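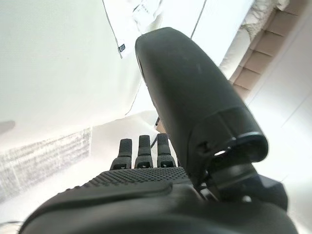
Thumb of a home-built hand loses position after power-up
Reading time: 2 minutes

Marsden
Our household is assembling a robotic hand in a spare room. The thumb is driven through a Grasine controller. After each restart, the reported closed position differs from the stored value of 2,133 by as much as 343 counts. The fingers return correctly. Kindly advise whether the controller should be replaced.

Sternska
Replacement is not recommended at this stage. Please set the thumb against its open stop before applying power, then run the homing routine at low speed. Repeat the procedure 8 times and record each value. Should the error remain constant, correct the stored offset. Should it vary, inspect the set screw at the thumb joint and the cable where it passes the base.

Wividex
Buy a better controller. Ours was around 300 dollars and has given no trouble.

Comments

Marsden: The values varied. The set screw was found to be loose and has been tightened. Testing will continue in July.

Sternska: Please apply thread locker before further use.

Wividex: I still advise the controller.

This site uses cookies to remember your settings. Accept / Manage choices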